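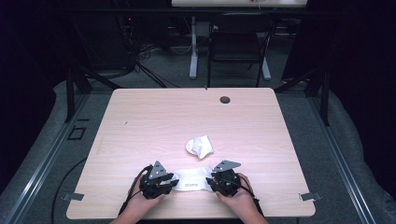
Ticket: Dryer stops mid-cycle, drum still warm, no error light
Opened by: Renato Carrasco
Machine: Gaete vented dryer, bought used
Status: solved (see the last entry)

Hi all. I've been reading this board for years and never posted, so forgive me if I put in too much. I figure too much is better than the guy who writes "dryer broke, help" and disappears!

So, the problem. I have an older Gaete dryer, the plain one with two knobs and the push-to-start button. It runs fine for a while, nice and hot, and then it just quits. No buzzer, no light, nothing. The timer knob stays where it was. If I push start right away I get nothing at all, not even a hum. If I go make a sandwich and come back, it starts right up like we never had a disagreement. Then it runs a shorter time and quits again.

A load of kitchen towels used to take one cycle. Last night it took four tries and I still hung half of them over the shower rod.

What I've done so far:

Cleaned the lint screen. I do that every load anyway (my mother would rise up and find me if I didn't).

Checked the breaker. Both halves are on, not tripped. Flipped it off and on again for luck.

Plugged the cord in again, firmly. The outlet looks clean, no brown marks.

Pushed on the door while it was running, because I thought maybe the door switch was loose. It didn't care. Opened and closed the door twenty times like a crazy person and it cut off and came back exactly when it should.

Any ideas? I'd rather not buy a new one. I rent the bottom half of a house in Bredton and the laundry closet is so narrow that I don't think they make them that size anymore.

Update, 14 February 2018

Yes, I'm spending Valentine's evening behind a dryer. My girlfriend is at work until late so don't feel too sorry for me.

Aldana Cabral wrote back and asked three things: how long is the vent run, what kind of duct is it, and is the flap outside opening all the way when the dryer is on. Great questions, and I couldn't answer any of them, so I went and looked.

The vent run is 13 feet, counting from the back of the dryer to the outside wall. It goes up, makes a turn, crosses over the water heater and makes another turn out through the siding. The first part behind the machine is that shiny foil stuff that squashes if you look at it wrong, and the rest is stiff metal pipe.

The flap outside barely moves. With the dryer on high I could feel a little warm breath on my hand and that's it. I have no idea what it felt like when it was healthy, because who goes outside to feel their dryer? But Aldana says it should push the flap up and hold it there.

She also explained the shutting off part, and I'm repeating it for anyone who finds this later. There's a thermal cutout on the motor that opens up when the motor gets too hot, and it closes again once it cools. That would be why I can't restart it right away and why the second run is shorter - the motor hasn't had time to cool all the way down. There is also a thermal fuse on the blower housing, but that one doesn't reset, so if it had blown I'd be completely dead in the water.

Next step is pulling the machine out. The closet door has to come off its hinges first. Wish me luck.

Update, the weekend

Oh boy.

I unplugged it, took off the closet door, walked the dryer out one corner at a time, and found the foil duct folded nearly flat against the wall. Somebody had shoved the dryer back so hard that the duct had a crease in it like a paper bag. I'd like to blame the last tenant but I think it was me, the day I moved the litter box.

Then I took the clamp off and looked inside. I'll spare you. There was a gray felt plug in there the shape of the bend, and I pulled it out in one piece, and behind it was more. I filled most of a grocery bag. There was a dog biscuit in it. I have a cat.

I bought one of those brush kits from Sastero, the kind with flexible rods you screw together and spin with a drill. Two tips if you get one. Only spin it clockwise or the rods unscrew and you leave the brush in the wall (ask me how I know, and ask me how long I was outside with a coat hanger). And tape the joints anyway.

While the machine was out I took the back panel off too and vacuumed around the motor. The lint was packed in there pretty good. I don't know if that mattered as much as the duct but it can't have been helping.

New duct is semi-rigid aluminum, cut as short as I could get away with. I also screwed a scrap of two-by-four to the floor behind the dryer so it can't get pushed back too far again. It's ugly, I'm very proud of it.

First test: flap outside stands straight out. Ran 31 minutes with a load of towels and they came out dry, and it didn't stop once!

Last update

Giving it a few more loads before calling it done. Sheets, jeans, bath mat, all fine. I did have one scare when it stopped partway through the jeans, but I'd bumped the timer knob with the laundry basket. Please don't tell Aldana.

One leftover question. It makes a soft thump on every turn, maybe a little louder than before, when it's cold. It goes away after the first few minutes. My neighbor says drum rollers with flat spots from sitting, and a guy on the Cedo parts page says the belt has taken a set. Either way the reply I got was "don't touch it until it gets worse," and that's the kind of repair I like.

I've put a reminder on my phone to brush the vent again in May and see how much has come back.

Marking this one solved. Thank you Aldana, I owe you a coffee if you're ever in Bredton.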